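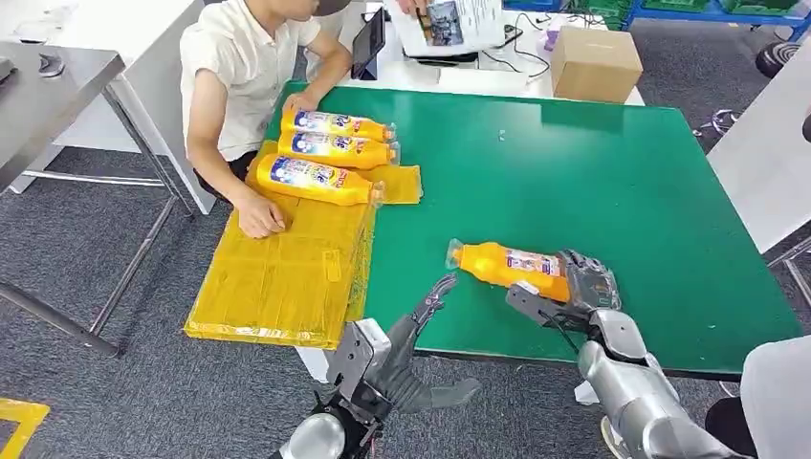

Figure 1. Bottle task, head camera view. Right hand gripping, left hand open.

Unit 3: Collecting Demonstrations
Course handout, Heywood lab section
Instructor: Nosipho Botha. Revised 21 Jun 2026

What counts as an episode
An episode is one attempt at one task, from the start signal to the stop signal. It holds the camera video, the joint positions of both arms and both hands, and a line of text naming the task. A policy trained on these files learns to predict the next action from what the camera sees and where the joints are. It has no access to what the operator meant to do, so hesitations and wrong turns get learned along with everything else.

The bottle task
The Okix set has 628 episodes so far. Each group adds 75. In Figure 1 the held bottle is on its side with the fingers curled over the top, and three more of the same product lie at the left of the table on yellow plastic. A person at that end has his hand on the topmost bottle. Mark any episode like this "person in view" in the log. Do not crop the video.

Both hands are recorded even when only one is working. An idle hand still produces joint data, and the policy will copy whatever it does. Hold it still and open unless the task calls for it.

Varying the start
Change the position and angle of the bottle between episodes. If every episode starts from the same spot, the policy can do well on the training data and fail when the bottle is moved a little. Keep the task line the same – word for word – or the episodes will be sorted into different tasks.

Keep or discard
Keep a missed grasp if the operator recovers and finishes. Tag it "recovery". Discard an episode if a camera drops out or the stop signal is missing. Slow episodes stay in. Ryan Tindall checks the logs before anything goes to training.

Before next session
Read section 2 of the Waltico notes, on time alignment. Log sheets go to Evie Pilkington.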